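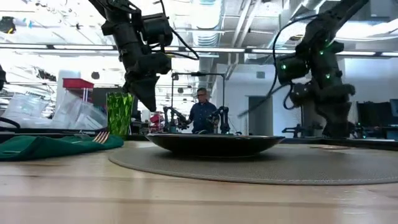

Zuvstead dining table and tableware check
Periodic inspection, August
Area: Table 2, with place setting and nearby power supply
Inspected by: Kelly Nuttall
Second reader: Kyung-tae Kang
Copy to: Unathi Magagula

Results are entered as Pass, Monitor, Action or Not checked. An item marked Monitor may stay in use until the next inspection. An item marked Action is to be dealt with by the person named in section 7. Comments refer to condition on the day only.

Section 1. Table structure

1.1 Table stands level, no rock when pressed at each corner
Pass. Slight movement at the back left foot on first test. Foot turned down half a turn and retested.

1.2 Fixings underneath are tight
Pass. Checked by hand and with a driver. One screw took a quarter turn.

1.3 Black metal frame at the table edges is sound, no burrs or open ends at hand height
Pass. Ran a cloth along the sides and the back rail. It did not snag.

1.4 Front edge free of splinters
Pass. Light sanding noted at the last inspection has held.

1.5 Clear standing room at the front
Monitor. Adequate for one person. Two people working side by side will reach across each other, and glassware should be moved back before they start.

Section 2. Tabletop surface

2.1 Joints between boards closed
Pass. Faint seams can be felt with a fingernail but do not hold crumbs. No movement when pressed either side.

2.2 Knots sound
Pass. Small knots only. None lifting.

2.3 Surface free of scratches and raised grain
Monitor. One thin pale scratch running diagonally. It does not catch a fingertip. Record its length at the next inspection and compare. Do not fill it.

2.4 Staining
Pass with comment. Patches of grey and beige in one area, and one board has a darker amber streak. The streak follows the grain and has been treated as natural colour in the timber. The patches did not change after wiping with a damp cloth and drying. The previous sheet listed both as stains and asked for them to be scrubbed. Please do not scrub them.

2.5 Finish intact
Monitor. Water drop test carried out at two points. The drop stood at the first point and had begun to soak in at the second after 5 minutes. Re-oil when stock arrives.

2.6 Surface clean before laying
Pass. Wiped along the grain with diluted washing-up liquid, then plain water, then dried. Spray polish is not to be used on this table.

Section 3. Textiles

3.1 Round placemat lies flat, edge not curling
Pass. Grey, woven. Lies flat without weights. No loose ends at the rim.

3.2 Placemat does not slide when the dish on it is pushed lightly
Monitor. Slides a little on the newly wiped surface and holds once the wood is fully dry. Allow 11 minutes after wiping.

3.3 Napkin folded with no loose corner under the dish
Pass. Dark green, folded to a narrow rectangle for the plate setting. It may overlap the placemat but must stay clear of the foot of the plate, or the plate will tip when the napkin is drawn out.

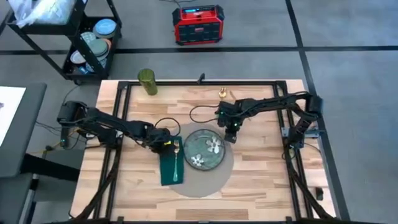

3.4 Fork stable on the napkin
Pass. Laid lengthways with the handle towards the diner. On a thick fold the fork rolls if the table is knocked, so press the fold flat by hand first. Ertuğrul Sönmez has asked whether the fork could go directly on the wood. It could, but the handles mark the finish, and the napkin is preferred for that reason.

3.5 Textiles do not hang over the table edge where they can be pulled
Monitor. Any cloth near an edge is to be folded back on to the surface before dishes are put out. Cloths hung up to dry are outside this item, provided the hem stays off the tabletop.
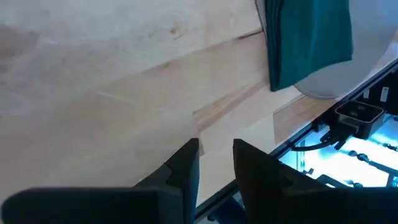
Item 2.3: pale scratch across the boards. Dark teal cloth at top right, see 3.5.

3.6 Textiles laundered and fully dry
Pass. Napkins washed at low temperature. The dark green dye bled slightly in an earlier wash; continue to wash these apart from anything pale.

Section 4. Plates and bowls

4.1 Rims free of chips
Pass. Checked by running a thumb round each rim, then again under a lamp. The speckle in the glaze of the flowered plate can be mistaken for pitting, so go by touch.

4.2 Glaze free of crazing
Pass. Tea test not repeated this time.

4.3 Painted decoration intact
Pass. Two white flowers on the plate. No lifting felt at either. Hand wash only. The supplier's note from Mapplebeck allows the dishwasher, but an earlier plate from the same delivery came out dull, and Chelsea Mapplebeck has agreed that the note should be amended.

4.4 Foot ring smooth
Action. A rough spot was found on the foot ring of the plate. It will scratch the table if the plate is dragged without a mat. Smooth with fine wet paper, rinse, recheck.

4.5 Black bowl sits steady on placemat
Pass. Wide and shallow. Fill to no more than half when it is to be carried, as the sloping sides give little warning before liquid reaches the rim.

4.6 Bowl and plate not stacked together
Pass. Stored on separate shelves with felt between.

Section 5. Glass and cutlery

5.1 Glass free of cracks and chips
Pass. The pattern on the sides hides hairline cracks. Hold it against a window and turn it slowly. Tap test also carried out, clear note.

5.2 Glass stands back from the front edge
Pass. Behind the napkin or further back is acceptable. It is tall for its base and should be the last item put down and the first taken away.

5.3 Spoon: joint between gold head and green handle
Monitor. No play when twisted gently. Dried glue residue removed from the joint. This range (Jomov) has come loose at this point before, so the twist test is to be done at every inspection and not only when a spoon looks worn.

5.4 Gold finish not flaking
Pass. Small wear mark on the underside of the spoon, still smooth.

5.5 Loose pieces returned to the tray before the table is used
Action. Cutlery should be either laid in its place or in the tray. Pieces parked near the back edge get pushed off when the table is wiped, and the floor behind is awkward to reach.

Section 6. Power and cables at the table

6.1 Power strip kept off wet areas
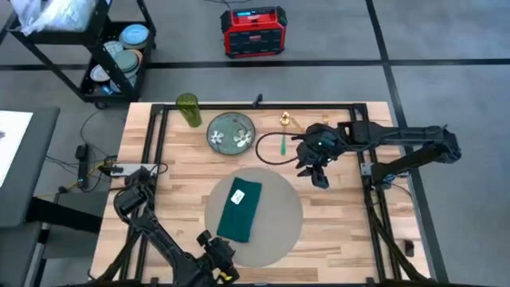 Monitor. The white power strip is at the left side. Fill glasses and jugs at the opposite side and carry them across empty-handed otherwise. Lead and plug examined, no cuts or scorching. Test label in date.

6.2 Cables clear of tableware
Action. No dish, glass or spoon is to be placed inside a cable loop or on top of a cable. A spoon lying beside a loop will be dragged with it. Move the tableware first, then straighten the cable.

6.3 Connectors fully seated
Pass. Checked by eye only. Connectors were not pulled.

6.4 Cables across the floor
Not checked. Flooring contractor's sheets were still down. To be done with the next inspection.

Section 7. Actions

4.4 Smooth foot ring of plate. Kelly Nuttall. Keep the plate on a mat until done.
5.5 Fit a second cutlery tray at the right-hand end. Ertuğrul Sönmez. The Skoltano tray is the correct width.
6.2 Brief everyone who lays the table. Unathi Magagula.
2.5 Order oil. Kyung-tae Kang. Same product as before; a different oil over the old one dries patchy.

Second reader's comments

Item 2.4: agreed, natural colour. I would still like the grey patches looked at again after oiling.

Item 3.2: drying time seems long for a warm day. Leave as written for now, and note the room temperature next time so that there is something to compare.

Item 6.1: wording is unclear. Suggest "Fill glasses and jugs at the opposite side, one at a time, and carry nothing else in the same trip." K. Kang

Amended wording accepted for the next issue of this sheet. K. Nuttall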